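# Gripper cell upkeep, Spanos lab bench (group report, second draft)

Ferudico unit, August block. What we were given: one two-finger gripper on the arm, a table, a box of everyday stuff to pick up, and a fault sheet that mostly said "drops things". Job was to get the cell back to where the next group could use it and write down how.

## State when we got it

- left finger pad worn smooth near the tip, right one fine
- finger screws loose, both sides
- cable tie missing at the wrist, so the cable rubbed on the clamp
- home position off by a few mm, you could see it against the tape on the base
- no log since the Nalitz group finished

We ran 47 picks before touching anything, just to have a starting number. 19 dropped or missed. Most of the drops were smooth boxes, most of the misses were small things near the table.

## What we did

Power off, arm parked, air line shut. Took both fingers off and cleaned the mounts with a dry cloth. Replaced both pads even though only one was bad, otherwise the grip goes lopsided. Pads came from the Devport stores, bag number 891, there are a few left in the drawer.

Screws back in with thread lock, the weak sort. Do them up by hand first, then a quarter turn with the key. First try we did one side fully before the other and the finger sat crooked, had to take it all off agian.

Cable: two new ties, one at the wrist and one halfway down the forearm. Leave slack for a full wrist turn. We checked this by moving it by hand with power off.

Homing: followed the laminated card, step 4 is wrong, it says to close the gripper first. Don't. Open it, home it, then close. We wrote this on the card in marker.

## Table and test objects

Test objects went back on the cloth-covered table once homing was done. We wanted a spread of shapes with space to come at them from the side, and flat things in the mix too. The Philips box and the two clear jars are along the back by the woven screen with the stapler, and the little white box stands on its end out in the open where the fingers have most room. The single rubber band lying flat on the cloth is the nasty one, hardly any height to grip. Same for the yellow strip on the left.

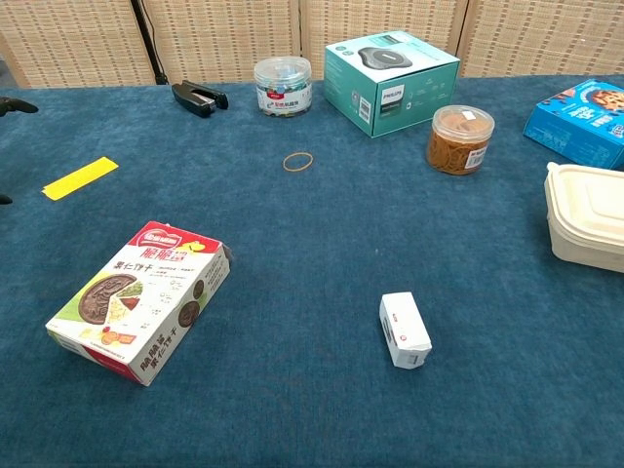 Finger height is the setting that matters most for the low stuff. We set it too low at first and the tips dragged on the cloth, and with the blue carpet type fabric you get fluff in the pads quite fast. The lying-down biscuit box at the front is a good one to set the opening width on before you try anything thin, it's a big flat shape with long straight edges. After that go down in small steps and stop as soon as a tip touches the cloth.

## Looking after it

Every session: wipe pads, look at the ties, home once, one slow pick on a box. After around 200 picks take the pads off and check underneath for fluff. Write it in the log, even if its just "ok".

## Not finished

Didn't get to repeat the 47 picks with the new pads, ran out of bench time. So we can't say how much better it is. The wrist also clicks at full turn one way, was there before we started, needs somebody with the right puller to open it. Spare ties are in the tin with the hex keys.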